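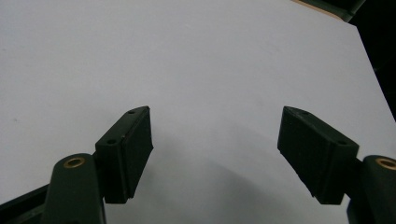
Figure 2. The pale matte surface of the work table, with a soft shadow across it.

3.2 Why we cared so much about the table

I'll admit I didn't expect to spend a whole section on a tabletop. But when I went back through our notes from the Bratance sessions, the surface kept coming up, so it gets its own few paragraphs. We wanted something plain and light that wouldn't pull anyone's eye away from the items being sorted. A pale top did that nicely, though it also shows every shadow - and shadows made our edge ratings wobble more than I'd like (see the 60 trials we rescored in November).

We wiped the top down with Skumovis cleaner between blocks and let it dry for 8 minutes. I tried skipping the wait once and the paper labels stuck, so we kept it in the protocol. Patterned covers were dropped early on. People liked them, but they put things down along the stripes, and that muddied the spacing scores in the Irkex set.
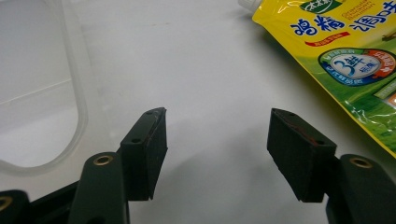

3.3 Sorting sessions

We ended up with 1193 placements across both rooms. Each one was scored for spacing first and for angle second, using the Shboul sheet with our own small changes to the margins.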